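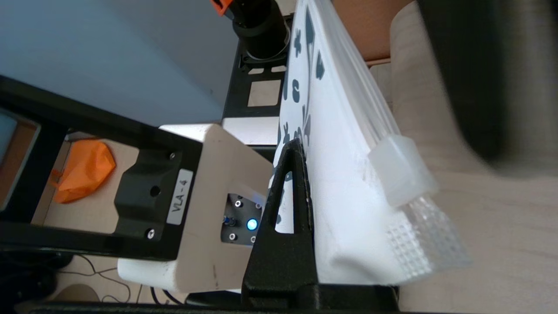 The gripper finger against the side of a white plastic package at the Findon workshop. The arm is labelled VLA - 4.

Amunholm opens its robot teaching bench in Findon

FINDON — Amunholm has opened a teaching bench where people with no programming background can show a robot arm how to handle everyday packaging. The program, called Plorkent, starts this month with soft plastic packs, the crinkly kind that fold and slide when you pick them up.

Teaching is done by remote control. A person moves a set of hand controls, the arm copies them, and the whole movement is recorded along with the view from a small camera at the wrist. Each task is shown 100 times, by at least 3 different people, so the robot learns from more than one style of grip.

The team has recorded 3,426 demonstrations so far, and it's been a joy to watch newcomers get the feel of it! Most are comfortable with the controls after roughly 5 tries — a bit like learning to reverse a trailer, only with less shouting.

Soft packs are a favourite at the bench. Squeeze too hard and the plastic buckles, too lightly and it slips away. People adjust for that without thinking, and those small corrections are what Amunholm wants the robot to pick up.

Chantharasri, the packaging firm that is Amunholm's partner in Plorkent, will help choose the next round of items. Bags with clips and seals are high on the list.

Visitors are welcome to try the controls at the Findon workshop on Sunday from 10 a.m. No booking is needed, and children can take a turn with an adult beside them.

Media enquiries: Amunholm, Findon workshop office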